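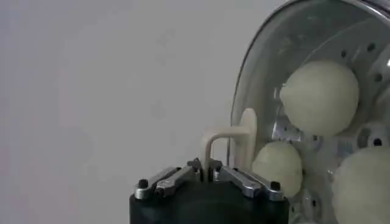 **Stain keeps coming back on kitchen wall after painting. Prime again or cut it out?**

Posted by **dellwood_kitchen**

I have a yellow-brown mark on a painted drywall wall that I can't get rid of. It's an inside wall with no window in it. On the other side is a small bathroom with a sink and toilet, and the sink drain runs somewhere inside that wall.

What I've done so far:

- Washed it with dish soap and water. No change.
- Washed it with a weak bleach mix. It looked a little lighter for a day.
- Two coats of white latex wall paint from Skavo, eggshell finish. It looked fine until January, when the mark came through again in the same place.

The wall feels hard and flat. I've pushed on it with my thumb and it doesn't give. There's no smell. My brother-in-law says it's old cooking grease and I should sand it down and paint again. The guy at the paint counter said it's water and I should open up the wall.

I would like to avoid cutting a hole if I can. The house was built in 1964, if that matters, and the drywall in the kitchen is newer than that but I don't know by how much.

Is there a way to tell whether it's grease or water without opening anything? And if it's old and dry, what do I put on it so it stays covered?
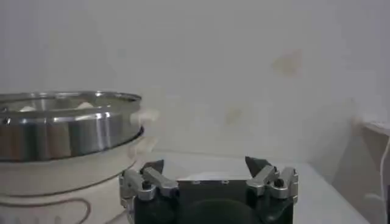

One more thing I forgot. The bathroom sink was replaced by the previous owner, and there was a slow drip under it when we moved in. I tightened the nut and it stopped. I never checked inside the wall.

---

**Wayne Lavoie**

Find out if it's wet before you do anything else. Buy or borrow a pin-type moisture meter. The cheap ones are good enough for this. Take a reading on the mark, then a few more on clean wall a couple of feet away at the same height. Write them down. With most meters, dry drywall reads low and even across the whole wall. If the mark is clearly higher than the clean area, you have water and no primer is going to help you.

If you get 12 on the stain and 12 everywhere else, don't worry about the number itself. Those meters are set up for wood and the figure isn't exact on drywall. You're comparing one place to another.

Then test the drain:

1. Dry everything under the bathroom sink and put down paper towels.
2. Fill the sink to the overflow and pull the stopper. A trickle from the faucet won't load the drain enough to show a slow leak.
3. Check the towels and feel the pipe where it enters the wall.
4. Take another meter reading on the kitchen side after 3 hours, and one more the next morning.

If nothing moves, the mark is most likely left over from that drip you fixed. Old water stains bleed through latex every time. The brown color dissolves in the wet paint and comes up with it as it dries — adding more coats of the same paint only gives it another ride to the surface.

For a dry stain:

- Scuff with fine sandpaper and wipe off the dust.
- One coat of shellac-based or oil-based stain-blocking primer, going several inches past the edge of the mark. Open a window and read the can. The fumes are strong.
- Let it dry fully. If you can still see yellow, give it a second coat of primer before any paint.
- Two coats of your wall paint. Paint corner to corner or the patch will show, even from the same can.

If the paper face of the drywall is soft or bubbled, stop and cut it out. A square hole is an easy repair.

---

**fledard_road**

Grease. Had the same thing behind my stove. Use degreaser and repaint.

> **dellwood_kitchen:** The dish soap didn't take anything off, though. Wouldn't grease come off a little?

> **fledard_road:** Mine didn't until I used the strong stuff.

---

**Marcy in unit 14**

Agree with Wayne on the meter. I'd add that if your bathroom sink has an access panel or a big trim ring around the drain pipe, you can slide the ring back and look in with a flashlight. No cutting needed. I found mine that way.
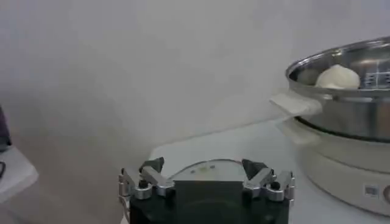
On primer, I used the water-based kind first because I hate the smell of shellac, and the stain came through faintly in about a week. I went back over it with the shellac kind and it has been fine through two winters. Use a throwaway brush. Cleaning shellac out of a good one takes more alcohol than the brush is worth.

Also, wait on the bleach. It's for mildew and you don't seem to have any.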